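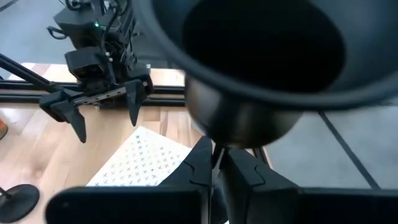

Dark bowl with a metallic grey base.

1/ Cornurdale Housing Association is changing the way it lets shared kitchens and common rooms to residents' groups. The new arrangements begin in September. This thread sets out the main points. The full policy is available from the Moriarty House office.

2/ There are 43 shared kitchens across our buildings. Until now each building has kept its own booking book and set its own rules. Residents told us this was confusing, particularly those who had moved from one building to another and found the rules different.

3/ From September one set of rules will apply everywhere. Bookings will be made by telephone, in person at Moriarty House, or on the Skakero booking page. Paper books will be withdrawn at the end of August. Bookings already written in them will be honoured.

4/ Residents' groups may book a kitchen for up to three hours at a time, no more than twice a week. Longer sessions, such as those for a wedding tea or a funeral, may be agreed with the area office.

5/ There will be no charge to residents. Outside groups will pay £30 for each session. The fee covers heating, lighting and cleaning. Registered charities may ask for it to be reduced.
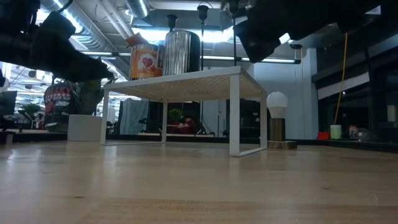 White shelf riser with an orange tin and a stainless-steel canister.

6/ Food storage. Dry goods left in a shared kitchen should be kept in a lidded container marked with the owner's name and flat number. Unmarked items will be held at the area office for 14 days and then thrown away. Fridges will be emptied on the last working day of each month.

7/ We received 296 replies to the spring consultation and are grateful to everyone who took part. The most common request was for later opening. Kitchens will therefore stay open until 10 pm, an hour later than at present. Music must stop at 9 pm.

8/ A smaller number of replies asked for kitchens to be locked when not booked. We have decided against this. Many residents use them informally during the day, and we wish that to continue. A booked session will take priority.

9/ Groslow Court is the one exception. Its ground-floor kitchen is closed until November for new drains and flooring. Groups that normally meet there have been offered the first-floor common room at Moriarty House. Step-free access is by the side entrance.

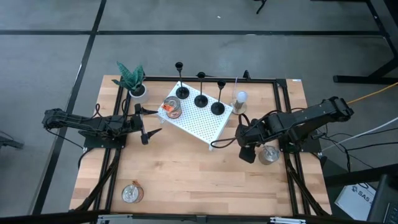 10/ Groups must leave the room as they found it, with surfaces wiped, chairs stacked and rubbish taken to the bin store. Damage should be reported by noon the next day. We will not charge for ordinary wear.

11/ Niamh Noonan, Head of Resident Services: "The old rules grew up building by building over many years. Residents asked for something they could read on one page, and the new policy fits on one page."

12/ Large-print and Irish-language copies can be requested from Sinéad Nic Aodha at the Moriarty House office, 9.30 am to 4 pm. Questions about existing bookings should also go to her.

13/ The policy will be reviewed next June. Comments may be sent at any time before then.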